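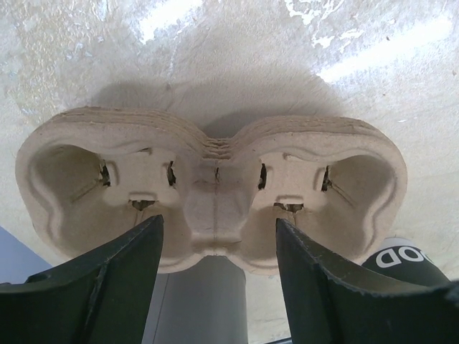 *Two-cup carriers, stacked.*

Aurelia Radu has been delivering other people's coffee for eleven months, and in that time she has formed opinions on elevators, revolving doors, the tipping habits of dentists and the correct way to carry a flat white up a hill. She shares them at a fast walk. I had asked to sit down with her somewhere quiet, and she had said that she could do quiet at three in the afternoon, and until then I was welcome to keep up.

She runs the delivery side of Prunico, a coffee counter with a green awning and no chairs at the bottom of Lennox Street. "Runs" is her word, and she says it with a straight face. On most mornings the delivery side is Radu, in sneakers, and a college student named Archie Dow, on a bicycle he will not let anyone else touch. Between them they cover the office blocks up to the top of the hill, plus the Rondia building, a glass thing across the avenue where 400 people work and, by Radu's estimate, none of them can operate a kettle.

"They have a kitchen on every floor," she says. "Beautiful kitchens. I've seen them. There's a machine in there that cost more than my car, and they stand next to it and order from me on their phones."

Does she mind?

"Mind? I send them a card at Christmas."

The business came about by accident. Radu had been a legal secretary for most of her working life, in a firm at the top of Lennox Street, where the unwritten duties of the job included fetching. When the firm merged with a larger one and found it had two of everybody, she walked down to Prunico, where she had been a customer long enough to have views on the grinder, and told the owner, Chie Minami, that half the line every morning was made up of people buying drinks for somebody else.

"She said, 'You're losing them,'" Minami recalls. "I said, losing who? I have a line out the door. She said, 'The ones who look at the line.' And she was right, there was a whole second line of people across the street deciding against it. I had never looked across the street. I was making coffee."

Minami gave her a month to prove it. That was last March. Radu spent the first week going into lobbies and introducing herself to the people at the front desk, who are, she says, the only people in any building worth knowing.

"Everybody wants to meet the boss. What's the boss going to do for me? The boss doesn't know which elevator is broken."

The key figure at Rondia turned out to be Marion McIver, who has worked the desk there since the building opened and who decides what counts as a visitor. A visitor has to be signed in, photographed and given a sticker. A person who is not a visitor can walk through. McIver thought about Radu's case for eight working days.

"I wasn't going to be rushed," McIver tells me, when I stop at the desk to check this. "We had a fellow with sandwiches once. It started with sandwiches." She declines to say what it became.

Radu got her pass. She also got McIver's order, a tea with the bag left in, which she has brought every morning since and for which she has never been allowed to refuse payment.

I ask what the hard part is. I expect her to say the hill, or the weather, or the cups, and she dismisses all of them with one hand while pressing an elevator button with the other.

"Names. It's always names. I have a floor with four Michaels on it. I have a man who puts a different name every day because he thinks it's funny, and I stand there in front of thirty grown adults calling out for Napoleon."

Does he answer?

"Every time. Stands up and everything."

There are also the people who want to talk. Radu allows one minute per floor for conversation and feels this is generous. In that minute she has been told about two divorces, a lawsuit and a kidney. She has been asked to settle whether a particular shade of carpet was gray or blue. An accountant named Baldur Vigfúsdóttir, who joined one of the tenants over the summer, wanted only to know where to buy decent rye bread, and Radu liked the question so much that she let it run to three minutes and made everybody on the next floor wait.

"It was a practical question. I could help. The kidney, what do I say about the kidney?"

Dow, who takes the longer runs, reports that nobody tells him anything. He puts this down to the helmet. He is studying drainage, or something near it, and intends to leave when he graduates, a plan Radu refers to as "his hobby."

Things have not all gone her way. In the fall she talked Minami into trying Drillside, the business park out past the rail yard, on the theory that people stranded in a business park would pay anything. They would, but they were also a twenty-minute ride away, and they noticed. The experiment lasted until the first frost. Minami keeps the Drillside price list taped up next to the sink. She says it's there because the back of it has the plumber's number.

"We'd do it again with a van," says Radu.

"We don't have a van," says Minami.

"I'm saying with one."

The two of them have this exchange across the counter at five to three, while Radu restocks for the morning and Minami wipes down a machine that already looks clean to me. They have known each other for years and neither has been to the other's home. Both mention this separately, with some pride.

At three, as promised, Radu sits down on an upturned milk crate by the back door, and I get my quiet interview. I ask whether she misses the law.

"I miss the chair," she says. "I had a very good chair."

Would she go back?

She considers it for longer than I expect. The firm, she says, called in January. The big merged one, 200 people now, on three floors. They had heard she was still in the neighborhood. She let the woman get all the way through her opening remarks before she understood what was being asked.

"Fourteen drinks," says Radu. "Every day, nine-thirty, and could I come in by the side door."

She took the order. She uses the front.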